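Chapter 4
Putting Things Away: Can Machines Do Chores Yet?

Learning goals for this chapter
After reading, you should be able to explain why tidying is a harder problem than welding or packing; to separate the four parts of a pick-and-place task; and to read a reported success rate with suitable care.

4.1 A job that does not look like a job

Ask a class which household task a robot should learn first, and most students will say washing dishes or folding shirts. Very few will say "putting the bowls and tins in the box." It is too small to be called a task. A child of four does it while talking about something else. For this reason it is a good place to begin our chapter, because everything the child does without thinking must be given to the machine in some form.

Chapter 3 treated the machines of the factory floor. There, the part arrives at a known place, turned a known way, and the arm repeats one motion 3,146 times in a shift without looking. In a kitchen no such promise is made. The bowl is where a person left it. Tomorrow it is a different bowl.

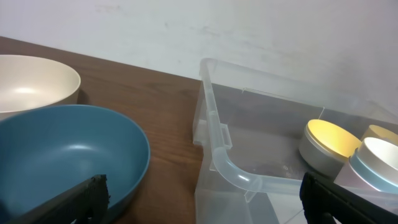 Figure 4.1. Bowls and a clear bin on a table, seen from the wrist of the arm. Three tins lie in the bin.

Consider what the arm must decide in a situation like the one of Figure 4.1. The two bowls stand so close that one partly covers the other in the camera's view. The program must understand that there are two objects, although it sees the full outline of neither. Then it must choose a place to hold. The rim is the usual choice, with one finger inside and one outside, but a rim is thin and curved, and a small error in height means that the fingers close on air or push the bowl away.

The bin brings its own difficulty. Many depth sensors work by light that returns from a surface, and clear plastic returns little of it. The wood of the table can be seen through the wall, so a simple program may conclude that there is no wall. Students in our laboratory course at Flikstead meet this problem in the first week, usually with a loud noise.

4.2 Four parts of the task

We will divide the work as follows, and each part has its own section later in the chapter.

Finding: which objects are present, and where does each one end?
Grasping: where to hold, how wide to open, how strongly to close.
Moving: a path that does not touch the wall or the other objects.
Releasing: where to open the fingers, and from what height.

Releasing receives the least attention in older textbooks. On an empty table it is easy. Inside a bin the floor may have ribs and ledges, and what was put there before takes up the best places. A round thing lowered onto an uneven floor can come to rest at an angle, and the next object must then be planned again.
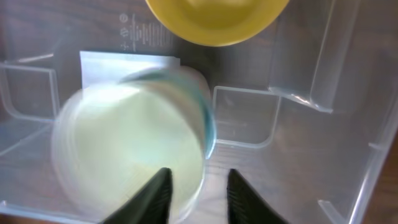
Figure 4.2. Looking down into a clear bin. The molded floor and corners leave little flat space between the objects.

Notice also how near the fingers are to the pale green round piece in Figure 4.2. When the hand works in a box, it becomes itself an obstacle – both for the motion and for the camera it carries.

4.3 So, can they do it?

The careful answer is: sometimes, and slowly. In the Groltton exercise, which we use through the rest of this chapter, an arm was given 58 tidying trials with objects it had met before. It completed all but 14 without help. When the bowls were exchanged for unfamiliar ones, the result was clearly worse. The mean time for one full trial was 231 seconds. Before you read further, time yourself at the same work and write down the number – you will need it for Exercise 4.2.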